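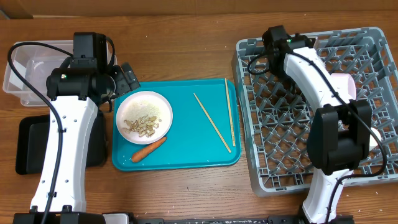 Rice and peanuts on the teal tray, carrot still to be dealt with

Peanuts over rice go soft before lunch, help?

Posted by Kerstin Hinrichs, 21/02/2019

Hi all! I've been packing my own lunch since we moved out to Erkville (the nearest sandwich place is a drive, and I'm cheap). My go-to is plain white rice with peanuts on top and a carrot on the side. At home it's great. By noon at work the peanuts are chewy and kind of sad, and the rice has turned into one hard brick. I cook the rice at night, pack it while it's warm, and it goes in the fridge with the lid on. I did try a different brand of rice and got the same brick. What am I doing wrong??

Britt-Marie Bakke
Oh, I fought with this for ages! Two things. Keep the peanuts out of the box until you eat. I use a little jam jar, but a twist of wax paper works too. Steam from the rice gets into them, and once they're chewy they stay chewy unless you toast them again in a dry pan. As for the brick, all cold rice firms up in the fridge, so you do need to reheat it. Sprinkle a spoonful of water over the top, cover it loosely and microwave until it's steaming hot all the way through. Also, don't leave the pot sitting out all evening! Spread the rice on a plate so it cools fast, then straight into the fridge. I eat mine the next day.

tangen_44
just buy roasted ones, raw peanuts are gross anyway

Kerstin Hinrichs
They ARE roasted, lol. Trying the jam jar tomorrow, thanks Britt-Marie! Do you cut your carrot the night before or does that dry out too?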